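Velten Patterns Releases Jinach Wrap Skirt with Revised Waist Drafting and 25 Graded Sizes

Dec 27, 2021

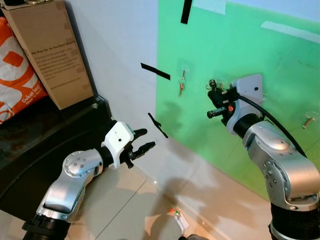 Velten Patterns today released the Jinach, a mid-calf wrap skirt pattern for lightweight woven fabrics, in print and as a downloadable file. The pattern is drafted for rayon challis, cotton lawn, viscose twill and similar cloth with a soft drape. It replaces the company's earlier wrap skirt, which was withdrawn from sale in April. The instructions now include a full-scale layout sheet for teachers. It can be put up on a large wall-mounted board, such as the green one shown, so that a class can follow the grainline and notch positions from their seats.

The Jinach consists of five pattern pieces: front, back, overlap panel, waistband and tie. The front and overlap panel are cut on the straight grain. The back may be cut on the straight grain or on the bias, and a separate cutting line is printed for each option. Finished length at center back is 76 cm in all sizes, with lengthen and shorten lines placed below the hip.

The main change from the earlier skirt is in the waistband. The previous version used a single straight band, folded and topstitched, which tended to stand away from the body at center back on wearers with a marked difference between waist and hip. The new band is contoured and cut in two layers, with the inner layer drafted slightly shorter than the outer so that the seam rolls to the inside. A lightweight fusible interfacing is specified for the outer layer only. The ties are attached in the side seam of the band and pass through a bound opening on the right side.

"The band was redrafted four times before we were satisfied with it at both ends of the size range," said Lilibeth Mangubat, head of pattern drafting at Velten. "Challis grows on the bias, and a waist that measures correctly on paper can be well over size by the time the skirt has hung overnight. We moved the stay tape into the first construction step for that reason."

The pattern is graded in 25 sizes across two overlapping ranges, each with its own base block. Grading between sizes was checked at the waist, high hip and full hip. Roughly 200 home sewists tested the pattern over two rounds. Changes made after the first round include a deeper overlap at the hem, a wider seam allowance at the side seams and a revised order of work for the tie opening. The second round produced corrections to the written instructions only.

Hem treatment is left to the sewist. The instructions cover a narrow machine-rolled hem, a faced hem and a hand-stitched hem on a 2 cm turning. For the bias-cut back, the skirt should hang for at least 24 hours before the hem is leveled. A chart lists recommended needle sizes and stitch lengths for each fabric group. Fabric requirements are given for two common cloth widths, and separate figures are supplied for one-way prints.

A companion fabric, Brillum, is being released with the pattern. Brillum is a plain-weave viscose challis, 140 cm wide, pre-washed at the mill and supplied in six solid colors and two small-scale prints. The first run is limited to 2,000 meters. Velten advises washing the fabric once more before cutting, pressing it with a dry iron, and cutting in a single layer with weights and a rotary cutter. Pins may be used within the seam allowance.

The prints were drawn by the Đinh textile studio, which also supplied the artwork for the printed envelope. Repeats are small enough that no pattern matching is needed at the side seams — though the overlap panel may be matched at the front edge if desired, and an additional notch has been marked for this purpose.

"Most of the questions we receive about wrap skirts concern coverage when the wearer sits down," said Bezawit Araya, who manages customer support and the testing program. "The overlap now extends past the side front in every size, and the instructions show where to place an optional inside snap."

The Jinach pattern is rated for advanced beginners. The download contains layered files for home printing on US Letter or A4 paper, a copy shop file and a projector file. Customers who purchased the withdrawn skirt in digital form will find the new files in their accounts at no charge. The printed version ships folded on medium-weight paper, with the instruction booklet and teacher's layout sheet enclosed.

Stockists may request wholesale terms, sample swatches of Brillum and line drawings through the trade section of the Velten website.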